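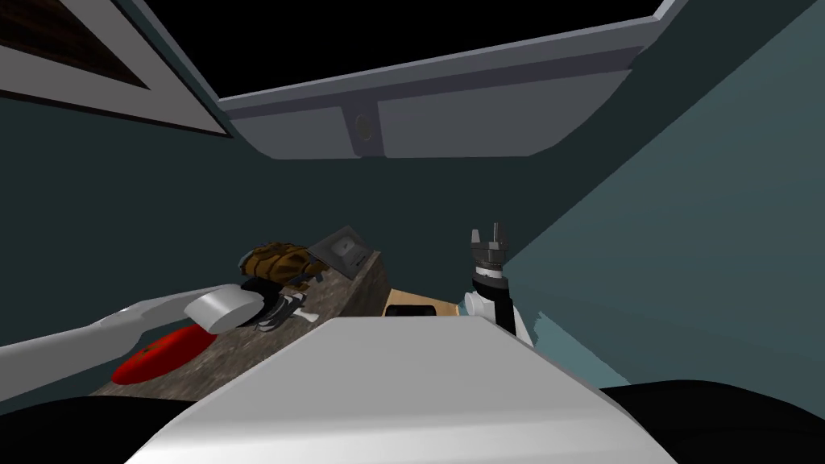
I've been an independent advisor for long enough to have strong feelings about client portals, so when the email from Erell landed on Tuesday morning I put down my coffee and read it twice. The custodian is merging its two client logins into one, starting in May, and every small firm that clears through it (mine included) gets moved over whether we've asked for it or not.

If you're not on Erell, here's the short version. Up to now clients had one login for statements and tax forms and a completely separate one, called Usar, for moving money and signing paperwork. Two passwords, two sets of security questions, two ways to get locked out on a Friday afternoon. I have a client who keeps both on an index card in her freezer, and I've given up arguing with her about it.

Under the new setup Usar goes away as a standalone site and gets folded into the main portal. Statements carry over automatically. Saved bank links do not – clients will have to reconnect those themselves, and they get 60 days from their move date to do it. After that any standing transfer tied to an old link stops. That's the line I'd print out and tape to the monitor, by the way, because it's buried near the bottom of the notice under a heading about "enhanced convenience."

Think about who has standing transfers. Retirees! The people who live on the monthly deposit and who call me when it shows up a day late. I spent most of my afternoon going through my book and flagging everybody with a recurring withdrawal, and I'm going to phone every one of them instead of counting on the automated emails, which look an awful lot like the scam messages we've all been telling people to delete.

Erell says the first wave covers 600 firms, mostly smaller shops in the Midwest. I rang the service desk to ask how the order was picked and was told it goes by the date you signed your clearing agreement, oldest first. So the longest-standing customers get to find the bugs. Thanks, I guess?

Now for the good part, and I do think there is one. The new portal lets clients add a trusted contact online, without the paper form and the wet signature. Frei, the planning software I use, will also pull balances straight from it, so I can quit retyping numbers before every review meeting. I sat in on the demo webinar and that piece looked quick and pretty painless. The phone app looked fine too, although the type is tiny and I didn't see a setting to make it bigger.

A few of us who share office space over in Clanthorpe are putting together a one-page handout for clients, in plain words and large print. It'll say what's changing, what they have to do, and which number to call. No links in it at all, on purpose. Once it's done I'll post it here and you're welcome to put your own letterhead on it.

My move date hasn't shown up on the dashboard yet. The service desk says to keep checking.

Last updated: Tuesday, 4:40 p.m.

Comments

deskbythewindow: Thank you for pointing out the bank link thing. I read that notice and missed it completely.

paperplans: Does anyone know if joint account holders each have to reconnect, or just one of them? Got two different answers on the phone.

secondcareer_cfp: Yes please to the handout. Large print especially.

paperplans: Update, they called me back. One holder is enough, as long as it's the one who set up the original link.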